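Notebook, bin cell, October
Grasp planner / controller work, continued from the previous notebook

Picked up where the last entry stopped: the arm goes down into the bin, closes, and every so often the controller trips the force limit on the way down even though the planner says the path is clear. Bartosz Urbańczyk thinks it is the wall margin. I thought it was the depth map. We split the day between the two.

Setup, so I can find it again later:
Arm: the KUKA, same base position as before.
Planner: Traden, main branch plus the local patch for bin walls.
Perception: Sowa segmentation, depth from the overhead unit, fused cloud cropped to the front bin.
Logging: Jokano, all topics, joint torques included.
Joint speed capped low for the whole session.

9:20. Replayed the logs from last time before touching the arm. Pulled every cycle where the force limit tripped and lined up the commanded height against the measured height at the moment of the trip. In most of them the hand is still well above the floor of the bin and above the top surface of the object as Sowa sees it. So either something is taller than we think or the force reading is wrong. Plotted the force estimate with the arm in free air and it drifts as the wrist turns. The drift is small near the home orientation and large when the wrist rolls toward the far side.

9:50. Checked the payload settings in the controller. The tool mass was right. The center of mass was the one from the old gripper flange. That explains a constant offset but not the part that changes with roll. Fixed it anyway. The free-air reading got flatter. There is still a bump past a certain roll angle.

10:30. Bartosz looked at the bump and said cables. The hose and cable bundle is not in the dynamic model, and when the wrist rolls it pulls. We ran the wrist slowly through its range with the fingers open, twice in each direction. The bump shows up at a different angle going out than coming back, so there is some stick in it. We can't model that properly. Options we talked about:

Limit the roll range in Traden. Easy. Costs some grasps near the walls.
Zero the force estimate at the pre-grasp pose, just before the descent. Also easy. Only valid if the wrist does not roll much on the way down.
Learn the offset from free-air sweeps. More work, and it goes stale every time somebody moves a tie.

Went with the second, plus a soft cost on roll during descent. The hard limit stays as it was.

11:15. Implemented the zeroing. It waits at pre-grasp until joint velocity settles, averages 125 samples, stores the offset, then goes down. The first version averaged while the arm was still ringing and made things worse. Added the settle check. Also had to hold off the watchdog during the wait, which was killing the skill because it saw no motion for 800 ms. There is now a separate timeout for that state. I don't love having two timeouts but merging them means touching the state machine and I want that in its own change.

13:10. Live runs on the front bin with mixed objects.

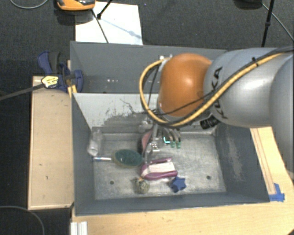 Front bin, hand down among the small objects, mixed set.

Notes on the object set from a perception point of view. The clear plastic container in the rear left corner is the worst one, as expected. Depth goes through it and Sowa either drops it or returns a thin sliver along the wall. The planner then treats the corner as free space, and that is a real way to hit something the planner says is not there. So my depth map theory is not dead. It is just a different failure from the one in the force logs.

The dark green brush or paddle thing segments fine, but its handle gets split off as its own object about half the time. The bands on the handle probably don't help. Traden then proposes a grasp on the handle alone with the wrong center of mass. The purple piece and the blue star are touching, and Sowa merges them when they touch. The merged mask has its centroid near the contact, so the top-ranked grasp straddles both.

14:00. For the clear container, added a "no depth" layer to the occupancy map. Pixels with invalid depth inside the bin outline are now marked unknown, and unknown is blocked up to the rim height for the swept volume of the hand. Before this, invalid pixels were filled from their neighbors, which is fine on the floor and bad for anything transparent. It doesn't help when the sensor returns a confident wrong depth through the plastic. Bartosz wants a second check against the color mask: if there is a mask and the depth inside it matches the floor plane, treat it as unknown too. Agreed, written up as a ticket for him.

Side effect: the scuffed metal floor gives specular dropouts, and now each dropout is a blocked column. The first attempt refused nearly every grasp on the right half. Added a minimum blob size for unknown regions. Set it to 16 pixels at the cropped resolution. Went through the recorded clouds with that value and the floor speckle goes away while the container corner stays blocked. I have not tried it under different lighting.

14:40. Wall margin. Bartosz had been right that the margin in the patch is applied twice, once when the bin mesh is inflated and once in the collision checker padding. So the planner was more careful than we meant it to be at the walls, and the force trips cannot come from there. Removed the padding for the bin body only. The hand links keep theirs. More candidate grasps survive next to the side walls now. The far wall still loses many of them to the wrist housing, which is geometry and not a setting.

While in there I noticed that the rear bin is in the planning scene as a solid block. Someone did this to keep the arm out of it. It also blocks elbow poses that pass over it with plenty of room. Replaced the block with the open bin mesh and put a keep-out on the tool frame only. Plan time dropped a little. The paths look less strange coming in over the divider.

15:30. Second batch with everything on: new center of mass, zeroing at pre-grasp, unknown layer, single wall margin. Total cycles in the Jokano log now stands at 291, counting the replayed set. I have not labeled the live ones yet, so no success rate here. What I can say from the force traces is that the baseline at the start of descent sits where it should, and contact shows up as a clear step instead of a step on top of a slope.

One false stop remained. I scrubbed through it and the wrist had rolled a long way during descent, since the soft cost lost out to the reach cost. Raised the weight. If it comes back I will do the hard limit after all.

16:10. Merge question. When two objects touch we could plan on the merged mask but require the fingers to land on one color cluster. Tried a quick version offline. Works for purple and blue because the colors are far apart. It will not work for the small mottled piece, where the clustering splits one object into several. The Fonduncombe parts we have to run next are all close to the same gray, so color is no use there either. Dropping the idea. A push to separate them first is probably better and the planner already has a push primitive that nobody has used since spring.

Housekeeping:
Old center-of-mass value kept in the config as a comment, with the flange name.
Descent zeroing is behind a flag, default on for this cell, off elsewhere.
The Jokano viewer still shows force in the sensor frame while the controller logs it in the tool frame. Cost me twenty minutes this morning. Converter script is in the tools folder.
Rear bin mesh checked in, the block is deleted.

To do:
Label the live cycles.
Mask versus floor plane check (Bartosz).
Free-air sweep again after the cables are next touched, compare with the one from 10:30.
Unknown blob size with the ceiling lights off.
Split the two timeouts out of the skill and into the state machine, separate change.
Try the push primitive on the star and the purple piece, slow, fingers closed.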